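When the grip lets go: what we learned from our loose finger pads
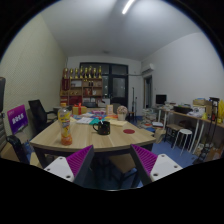

What happened

Those of you who have been reading these notes for a while will remember how proud we were in the spring, when the Zumia hand tools were finally working well and everybody on the Gesia project wanted a turn. The mug and coaster job had become a bit of a favorite. You pick up the mug, you set it down on the coaster, you open the fingers, and you do it again. It is simple work, and after a while it is rather soothing, and I think that may be part of how we missed the trouble for as long as we did.

On 6/18/22 one of our sessions ended with a mug on the floor. The fingers had closed on it properly, the lift started well, and then halfway over to the coaster one side of the grip seemed to give and down it went. No one was hurt, I am very glad to say, and the tea had been poured out first. The handle came off in one piece and the rest went in all directions under the table, and I was still finding bits of it in my shoes at dinner time.

Our first thought was that somebody had squeezed too lightly. It's an easy thing to blame, and I am sorry to say that I was the one who said it out loud. Nuanchan Noiphan took the tool over to the window instead and pressed on each of the ribbed pads with her thumb, and the right one slid. It didn't slide far, just enough that you could feel it creep along its plate before it stopped. When she tried the screws, two of the three on that side turned with no effort at all.

Why it came loose

We have gone back and forth on this quite a bit, with more coffee than was probably wise. The pads are meant to flex, and every time they flex they pull a little on the plate behind them. The tool that dropped the mug had done more than 1,000 grips since its pads were last changed, and our habit was to check the screws only when a new pad went on. So there was a long stretch in which no one had any reason to put a driver anywhere near it.

There was a second thing, and this one is really about us. When we went through the session notes for that tool, we found 23 grips in the last week marked as "slipped a little" or something of that sort. People had written it down, just as they were asked to, and then carried on, because the mug had made it to the coaster every time. I had read those notes myself! I remember thinking that the new folks were being very careful with their paperwork, and turning the page.

We also wrote to Claeys, who supply our pads, and they were kind enough to look at the pair we sent back. They found no fault in the pads themselves. The ribs were worn smooth near the tips, and they suggested we change them sooner than we had been doing.

What we are doing differently

Before each session, please press both pads firmly with your thumb, first along the finger and then across it. If either one moves, put the tool on the Tisell shelf with a tag on it and take another. Please don't tighten it yourself and keep going, even if you are very handy (and I know several of you are). We would like to see each loose one before it gets fixed, so we can learn how often it happens.

The screws, three on each plate, will now be checked after every 80 grips. Pads will be changed a good deal earlier than before, and the date goes in the log.

If you feel a slip, stop there. Set the thing down, open the fingers and write the note, and then come and find one of us. Three slips in a session means the tool is done for the day. We have nine tools in working order at the moment, so there should be one free for you.

Last of all, empty cups and closed bottles only, and nothing on the table that you would be sad to lose. Feet stay back from the table edge during a lift, and closed shoes please, also in warm weather. I know sandals are lovely.

My thanks to Nuanchan, who has offered to show anyone the thumb test - it takes less than a minute, and she'll let you feel the old loose plate so you know what you are looking for. We will look at the slip notes again in October and report back in these pages.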